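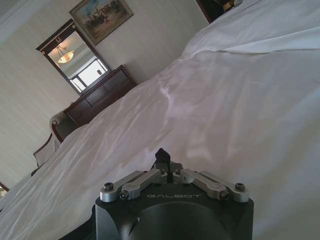
Floarea Buzatu
Arms, wiring and most of the Python. Flurham shared workshop, bench by the door

Avram log, January 2020

Picking up from the page with the coffee ring. Both arms on, base rolled into the bedroom, first full day with real bedding instead of the blanket over the sawhorses. Writing this fast, van needs unloading.

Battery 94 percent at start. Homed both arms, left one complained once about joint four, rehomed, fine after. Check connector at the elbow before next time. I think it's the one I crimped with the bad pliers. Anca says it's definately the one I crimped with the bad pliers.

Wrist cam first. Still comes in at a steep tilt when the wrist is rolled over to come at the sheet sideways. I keep wanting to level it in software and I keep leaving it. Left it. The detector doesn't care, I'm the one who gets seasick. Did add a little on-screen arrow for which way is up in the room, so whoever is on the laptop stops tilting their head.

White on white is hard. On the blanket the edge finder was great, brown blanket on a gray bench, anybody could do that. On rumpled sheets every crease is an edge. First pass gave 958 line segments from one wrist frame. Useless. Things tried, in order:

- raised the contrast threshold. Lost the creases and also lost the hem.
- blurred more. Same.
- masked out everything above the bed line. Helps a lot. Wall, dresser, chair all gone and good riddance, the stripes in the wallpaper were getting picked up too.
- minimum segment length set to 40 px. Best of the lot. Long folds still get through but there's few enough that the hem scoring can sort them out.

Keep the last two together. Committed as "hem_v3". Message says hem_v2, ignore that.

Mirror over the dresser is a nuisance. Window shows up in it and blows out, so the wrist cam auto exposure hunts as the arm swings past, and then the sheet goes gray for a bit and the hem score drops. Locked exposure at 600 and gain at minimum. Ok for midday, will be wrong by evening. Proper fix is to meter off the bedding only. TODO, me.

Also the mirror shows the robot to itself from the head camera. The person detector (the safety stop one) tripped on it, twice that I noticed. So it stopped for its own reflection. Good that it stops, bad that it's for that. Anca wants to tape a sheet of paper over the glass and call it done. I'd rather draw a box on the map and ignore anything behind the glass plane, but then a real person reflected in there gets ignored as well, which is fine as long as the head camera sees them directly, and it doesn't see behind itself. Hm. Paper for now.

Gripper. Pads seem ok on cotton. Pinch from above still bunches too much cloth. Sliding one finger under and closing is much nicer on the hem but needs the edge to be lifted a bit already. Wrote a "scoop" move: come in low, wrist rolled, advance a finger width, close slow. Ran it by hand on the joystick first, then from the script. By hand good. From script it came in too high and pinched air, wrist to camera offset was from before I shimmed the bracket. Re-measured, changed the number in the config, NOT in the code. Somebody (me) had it in both places. Removed from code.

Screws on the finger linkage: went around all of them with the hex driver, one had a touch of play. Blue threadlocker, the Sedbridge stuff from the drawer. Do them again after the next long session.

Lunch.

Afternoon, duvet. Base parked at the foot of the bed end, off to the window side. Bench and ottoman both stay where they are, that was the whole point of asking for a furnished room, if we clear the floor every time we learn nothing. Ottoman sits right between where the two arms want to work. Right arm can get over the duvet no problem. Left arm has to stay out over the carpet or go up and over, and up and over takes it near its reach limit.

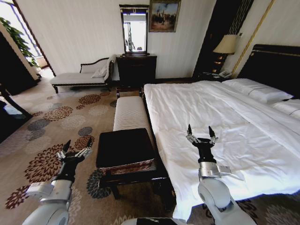 Head camera. Right gripper over the duvet, left one out over the carpet.

Options for the left arm, Anca's list from the whiteboard so I don't lose it:

1. Raise torso and go over the ottoman. Slow but works on paper.
2. Drive the base closer to the bed corner. Needs a better floor map, the casters on the workshop cart base are vague on carpet.
3. One arm does the pull, other arm just holds. Less pretty.

I vote 3 for now, 1 later. Two arm pull was the Viltarthorpe demo idea and that isn't until May, we have time.

Carpet: wheel odometry drifts, roughly a hand's width across the room. Big pattern on it though, lots of dark red and blue-gray to lock on to, so visual odometry from the head camera ought to be happy. Turned it on at the end of the day and forgot to record it. Redo.

Folded band across the duvet confuses the flatness check, it reads as a wrinkle and the planner wants to smooth it out. Need a "leave this fold alone" zone. Anca can draw it in by hand for starters, I'm not training anything for that yet.

Cable on the right arm rubs at the shoulder. Spiral wrap is in the blue bin under the lathe. If it's gone then order more and write it on the board please.

Next time
- elbow connector, new crimp, good pliers
- exposure off bedding
- scoop from script with the new offset, ten in a row before touching anything else
- paper on mirror, bring tape that doesnt leave marks
- record odometry!!
- spare pillowcases, ask Anca's sister

Charger is on in the back room. Laptop bag has the e-stop fob in the side pocket - put it back there.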